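I finally finished the letters!

Some of you will remember that back in May I bought a box of old postcards and letters at the Stoten flea market, mostly for the box, which had brass corners and a lid that still closed with a click. I paid 13 dollars for the lot. I was going to put the paper aside and keep yarn in it. Well, the yarn is still in a grocery bag and I've spent every spare evening since then reading other people's mail.

There are 437 pieces in all, if you count the postcards with nothing written on them. I know the number because I put each one in a plastic sleeve and numbered the sleeves, and yes, I ran out of sleeves twice. Most of them went between two sisters, Dell and Winnie, over something like thirty years. Dell stayed put in Stoten and Winnie moved all over the place with her husband, who sold pumps. So what you get is a wonderful lopsided conversation, where one sister has a new view out the window every two years and the other has the same window and a lot to say about it.

And oh, the things they say! I'd expected big news. I was waiting for the weddings and the funerals, and they're in there, but they usually get one line. The wedding of a cousin is "went off fine, chicken dry." Then there are three full pages on whether Winnie should have bought the green coat. (She should have. I feel strongly about this. She wore it for eleven winters by my reckoning, and it gets mentioned more than her husband does.)

I've gotten to know their handwriting so well that I can tell what kind of day it was before I read a word. Dell writes small and straight when she's calm and gets huge and slanted when she's mad at the neighbor about the hedge. The hedge goes on for years. There's one letter where the hedge takes up the whole front and back and then runs up the side margin, and she signs off in the corner with just a D because there's no room left. I laughed so hard I had to go and read it out loud to my husband, who said, "Was it a nice hedge?" and I realized I had no idea. She never once says!

Reading old handwriting gets easier, by the way, if anybody wants to try this. The first week I was slow as anything. What helped me:

- Read the easy parts first and skip the rest. When you come back, half of it has sorted itself out.
- Copy a line in your own hand. I can't explain why this works but it does.
- Go by the person's habits. Winnie's "th" looks like a "K," so for days I thought she had a friend called Kelma.
- Take a break when every word starts to look like "linen."

I typed them up as I went, which I hadn't planned on. It started as notes so I could find the coat again, and then I had a file, and then the file had a name, and now it's longer than anything I ever wrote in school. The longest letter is 2,527 words and Winnie wrote it on the back of pump order forms in a motel in a place called Kashindye. I've looked for it on every map I own and can't find it, so if you know it, please, please write to me. She says the motel had a parrot in the lobby and a pool "the size of a good rug."

The best help I've had came from Myroslav Kuzmenko, who used to run the stamp counter at Stimonden Books before it moved. I brought him the envelopes with the smudged postmarks and he went through them with a loupe and a cup of tea, as happy as could be. He put dates on 47 that I'd given up on, and it changed the order of everything. I'd had the big fight (there's a big fight, over a piano) coming after the long visit. It came before! So the visit was them making up, and all the stiff little remarks about how comfortable the spare bed was suddenly made sense. I went home and read that whole stretch again from the start, and it was like reading a different pair of sisters.

He also taught me to look at the stamps for mood. Dell used whatever was in the drawer. Winnie picked hers out, and for the year of the fight she sent nothing but the plain ones.
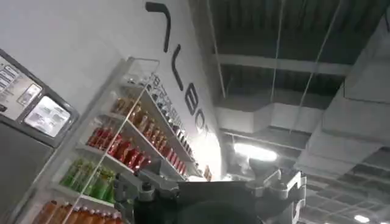
I've been asked what I'm going to do with them. I'd love to find family. Winnie had a boy, Teddy, who collected bottle caps and hated beets, and he'd be quite old by now, but he might have kids. I've written to the library in Stoten and put a card up at the Clomico on Route 9, next to the babysitting ads. If somebody does turn up, they can have every page, and I'll hang on to the typed copy if they'll let me. If they don't, the library says it might take them for the local history room, which has a good dry closet and a woman with very firm opinions about paper clips. (Take them off. All of them. Tonight. They rust.)

In the meantime I've started writing letters myself, which is the part I really wanted to tell you about. I wrote to my own sister two weeks ago, four pages, and told her about nothing at all. The bread that didn't rise, the new people across the street and their enormous trampoline, the argument I had with the bank about a form. It took me a whole evening and my hand hurt. She called when she got it and said, "Is something wrong?" and I said no, and she said, "Then why did you write me about a trampoline?" But four days later there was an envelope in my box, and inside were three pages about her gutters!

They were such good gutters. I wrote back the same night. If any of you would like a letter, send me your address by email and tell me one small thing you're annoyed about, so I have something to ask after. I've got plenty of paper and I bought the nice stamps.

Next time I'll type out the parrot letter for you, or most of it. There's a page in the middle I still can't read, where something got spilled, and I want to have one more go at it in daylight first.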